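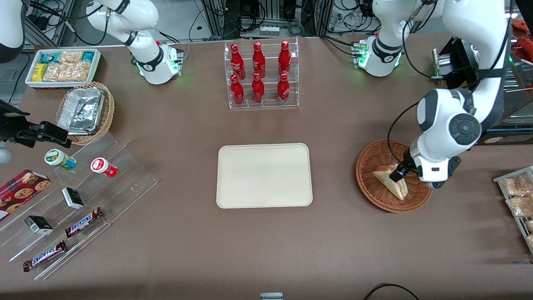 887 views · 3 comments · 6 shares

Dayana Barajas was already on her second coffee when I got to the snack counter she runs in Notthorpe, and she had opinions about baskets before I even found my pen.

"I went through so many trays," she told me. "Sandwiches slide on a tray! You bump the table and everything's leaning on the cookies." So now it's round wicker for the sandwiches, and she won't hear a word against it (I tried, a little).

The sweets and small stuff get the clear stepped rack. Snickers bars, chocolate chip cookies, little jars, all tipped toward the front so folks can grab what they want. I asked if there was a system. "The system is, I look at it from where the customer stands. If I can't see the cookies, I move the cookies."

She used to work with Braulio Ventura at Runmont, where lunch meant putting up 300 boxes before noon, and she says that's where she got picky about how food sits.
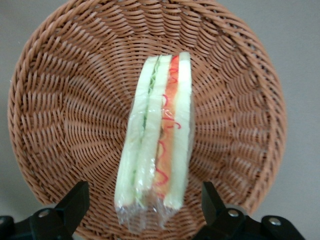 "Cut side up," she said, tapping the table. "People want to know what's in it. You show them the bread and they walk right by, you show them the green and they stop." She likes clear wrap for the same reason, pulled snug but never so tight that it squashes the bread.

Chips and crackers stay in their bags in the white tray. Would she ever pour them into a bowl? She gave me such a look! "And who's eating those after everybody's had their hands in?"

Her next project is labels. Natalia Serrano is hand-lettering a set for her, due in June, and Dayana still hasn't decided whether they clip to the basket or stand beside it.

3 comments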